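Pristen updates Mencombe electric van

Monday, June 16, 2025

Pristen has revised its Mencombe electric van, with a higher payload and faster charging. The panel version now carries up to 1440 kg and weighs 2490 kg unladen.

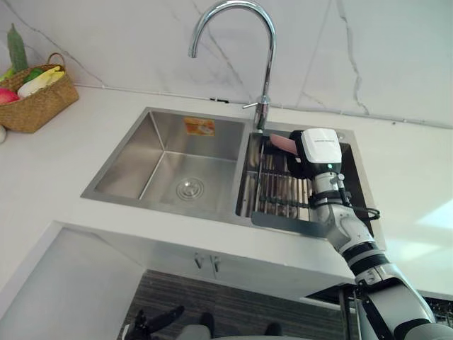

A camper version, converted by Ankrah, follows 30 days after the van. The galley has a single small basin – a double-bowl stainless steel sink with a tall gooseneck faucet, as fitted in a house kitchen, would take up too much counter. The bed folds flat over the rear wheel arches.

Both versions use the same front motor.

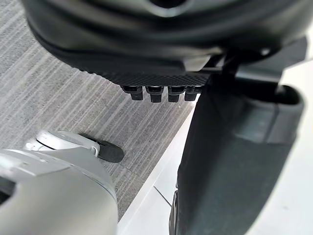 The first batch is 496 vans, built at Sandthorpe. Prices have not been announced.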